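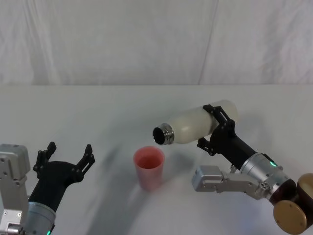

4.2 Comparing the two controllers on the pouring task

For this part of the study we kept the arms and the grippers exactly as they were and changed only the controller, going back and forth between Hastunon and Zotton. Each one was given 185 tries at pouring into a cup, and we are very grateful to Kwadwo Akolgo, who sat patiently through nearly all of them. 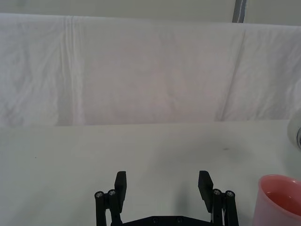 Figure 7. Wrist camera view with the gripper fingers open; part of the pink cup is at lower right.

We had expected the pour itself to be the hard part, but most of our trouble came earlier, at the grasp. A rounded bottle leaves flat finger pads rather little to hold on to, and a small error in height – even one we could hardly see from across the room – changed how the bottle sat once it was tilted. 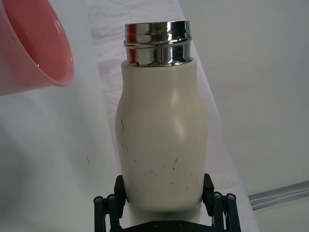 Zotton was the gentler of the two when closing, and we came to like it for that, though it was also slower to settle. Hastunon closed briskly and then corrected itself, sometimes more than once.

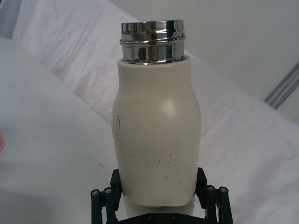
Both controllers read the same wrist views, so we put these differences down to how each one handles contact – a question we take up again in Section 5, with the force records.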